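The afternoon the gripper wouldn't let go
Uzma Qureshi on a stuck hand at the Gullcombe workshop

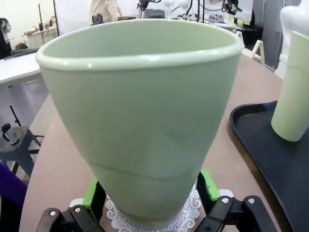
"So it had closed on the vase, nice and low, just as we'd taught it, and then it simply stayed there," Qureshi says, laughing a little now. "I sent the open command three times. Nothing!"

She has looked after the arms at Gullcombe since July, and she is quick to say that the pale green vase came out of it fine – so did the doily, which she'd been fretting over. What had failed was a cable at the wrist, worn through after 89 runs of bending the same way.

"The part that bothers me is that I reached in," she says. "The arm was still powered, and my hand was right there by the pads. My own mother would have told me off."

These days the rule is power off, then wait 40 seconds before anyone goes near, and the cables get looked over every Thursday. A new one from Vemitz went in that same week.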